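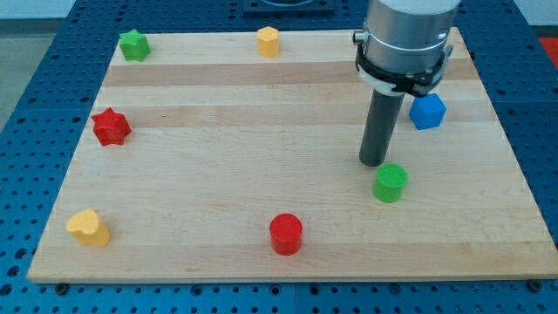 The resurfacing of the lower access road at Espinoza was completed in December, and I am now able to set down a fuller account of the work than was possible while it was under way.

The road is 1,097 metres long and serves the Grusen depot and the yards behind it. It had been patched many times over the years, and the patches had begun to fail along their joints. Our first survey recorded 487 separate defects, most of them on the downhill lane, where loaded lorries brake before the junction.

Purkero was appointed to plane off the old surface and lay the new one. The depth of planing was set at 60 millimetres throughout, with a further 100 millimetres taken out at the junction, where the base had softened. Thierry Charpentier, who supervised the drainage for Rumus, asked that the gullies be raised before the binder course was laid. This added two nights to the programme. I was not in favour of the change at the time, but I accept that it was the correct decision, as the old covers would have sat well below the finished level.

Work was carried out overnight under a full closure, and access for the depot was restored each morning by 6 a.m. On one occasion it was late, owing to a fault with the roller, and tenants were informed by telephone.

Two matters remain outstanding. The edge markings on the bend have yet to be applied and will require a dry spell. The verge beside the eastern gate was rutted by delivery vehicles and is to be made good with topsoil and seed in the spring. Purkero has agreed to bear the cost of the verge. The markings fall to us, and I have asked for them to be priced together with the car park lining.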